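Ziltthorpe Guest Rooms: Progress Report for November
Prepared for the Cesosura Fund

We have good news this month! The second floor is nearly there, and the bedrooms finally feel like places you would want to sleep in. Of the 103 rooms in the grant plan, 79 are now painted and furnished, up from 63 at the last report.

Ceilings were the slow part in the spring, so it is a real pleasure to see the coves and recessed lights going in without a hitch. The Tak paint crew has settled on one light grey for the walls and it looks great with the slate-blue headboards – we're keeping it for the rest of the building.

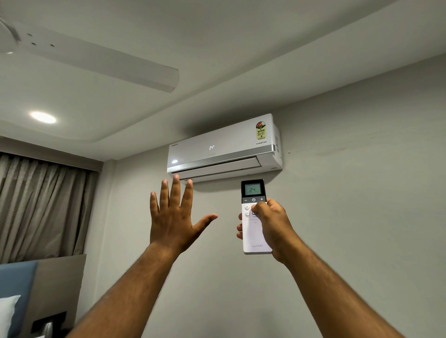
Second-floor bedroom with ceiling fan, air conditioner and long curtain.

Curtains have arrived for 96 rooms. The last batch is on order from Skaltodik and should reach us by the middle of next month. We hung the taupe-grey ones first, under the boxed pelmets, and guests on the trial weekend loved them.

Spending on fabric and fittings came to $763 under budget. With your approval, we would like to move that to bedside lamps on the third floor. Painting starts up there on Wednesday, and we can't wait to show you the corner rooms.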